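3.2 Materials and procedure

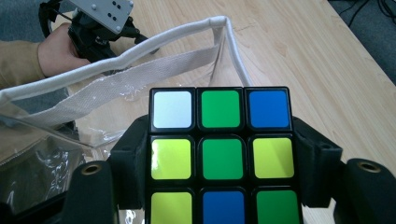 Figure 2. A scrambled 3x3 puzzle cube with a green center sticker on the face shown.

Participants worked on two kinds of task during each visit: a word list and a puzzle cube. The word list was the main measure. The cube served as the filler activity between learning the words and recalling them, and a cube of the type used appears in Figure 2. We chose a filler that keeps the hands and eyes busy but involves no reading or speech, as verbal fillers are known to interfere with recall of word lists.

Each list had 14 common nouns of one or two syllables. Lists were drawn from a pool of 200 words prepared by Tetteh Asamoah for an earlier study of memory in shift workers. Words that named colors or shapes were taken out of the pool before the lists were built, so that nothing on a list could be prompted by the cube. No word was used twice for the same participant.

Visits took place in the break rooms at two sites, the Goltari bakery and the Colura parcel depot. Both employers gave paid time for participation. Day-shift workers were seen before lunch, and night-shift workers were seen at the matching point of their own shift. Participants were asked not to drink coffee in the hour before a visit. We did not check this, and a few told us afterward that they had forgotten.

The words were read aloud by the experimenter at a steady pace. The participant was then handed a scrambled cube and told to bring as many stickers of one color together on one face as they could. They were told that their progress would not be scored. When the filler period ended, the cube was put away and the participant said back any words they remembered, in any order. Answers were written down by hand and also recorded with a desk microphone. Plurals were accepted, but words with a similar meaning were not.

Prior skill with the cube was a concern. A person who can solve one quickly may find the filler restful, while a beginner may find it tiring. We asked everyone at intake whether they had ever solved a cube without help, and the answer is entered as a yes/no term in the models in Section 4. Those who said yes were kept in the sample.

Recordings were transcribed at Aidoo and checked against the handwritten sheets. Where the two disagreed, the recording was used.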